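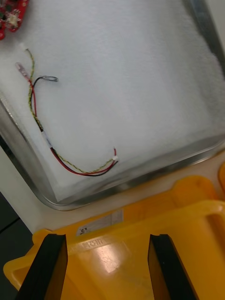
# Wheel Condition Program: Progress Report for January

Prepared by Jad Bataineh, Table Equipment Integrity, for the operations director

## 1. Status

The program covers all roulette wheels on the Havska and Nasrallah floors. At the end of January, 32 wheels had completed the full inspection cycle: leveling, rotor runout, fret height, pocket floor hardness, and a spin sample. The remaining Nasrallah wheels are scheduled after the floor refit and are not included in the figures below.

Spending is within the approved amount. The schedule slipped at Nasrallah, where access was limited to the period between 4:30 a.m. and 9:00 a.m. and two tables were in use past closing for private play.

## 2. Method

Each wheel is leveled on its own table, then checked again with the rotor turning. Rotor runout is measured with a dial indicator at the cone and at the outer edge of the number ring. Fret height is measured at every pocket. A fret more than the permitted deviation above or below the ring average is logged, and the wheel is held until it has been reseated and measured again.

Spin samples are taken from the Zikent display system, which already records the winning number, rotor direction, and time of each spin. The minimum sample for a first screening is 2909 spins per wheel. A sample of that size will show a gross defect but will not reliably detect a slight bias in one pocket. Wheels that produce a borderline result stay in service and are screened again with the next block of data added. The two blocks are reported both separately and combined, so that a cluster appearing only in the first block can be seen for what it is.

Sector results are calculated on groups of adjacent pockets in wheel order. Earlier reports from the Havska floor grouped numbers by layout column, and those results should not be compared with the ones given here.

## 3. Findings

**Leveling.** Most of the corrections made during the period were to level. The cause at Havska is the raised floor on the east side, which moves under load. Shimming the table legs corrects the reading on the day, but two tables had drifted again when they were rechecked. A rigid base plate is being priced.

**Frets.** Wheel 222 at Nasrallah had loose frets on adjacent pockets. The spin sample for that wheel showed a raised count in the same sector. The wheel was withdrawn, and the rotor was sent to the Asura workshop for reseating. Table results for the period were passed to surveillance, who found no pattern of sector betting and closed the matter.

**Rotor bearings.** No rotor exceeded the runout limit. One bearing was noisy at low speed and was cleaned and oiled.

**Data gaps.** The Zikent logs drop spins when a dealer clears a misread by hand. The winning number is paid and shown correctly, but the record is written without a rotor direction. These spins are kept in the pocket counts and left out of the direction analysis. Zikent has acknowledged the fault and has not given a date for a fix.

## 4. Changes to procedure

- Wheels are now rotated between tables every 90 days. The rotor and bowl stay together as a matched pair.
- The level check at opening is signed by the pit manager and entered in the table log before the first spin.
- Balls are measured and weighed when issued, and again when withdrawn.
- A withdrawn wheel returns to the floor only with a new fret record attached.

## 5. Open items

1. Base plate for the Havska east side: quote pending, decision needed from operations.
2. Asura turnaround: the workshop holds one of our rotors at a time. A second slot would shorten the Nasrallah phase and can be covered from the existing repair line.
3. Spare wheel: Nasrallah has no spare on site. Until one is moved from Havska, any withdrawal there closes a table.
4. Log access: read-only access to the Zikent database has been requested for the analyst. Exports are currently made by hand at the end of each shift.

## 6. Next period

Work will resume at Nasrallah once the refit contractor releases the main pit. Second-block screening at Havska will run alongside it. The fret record for wheel 222 will be included in the next report, together with its first spin sample after repair.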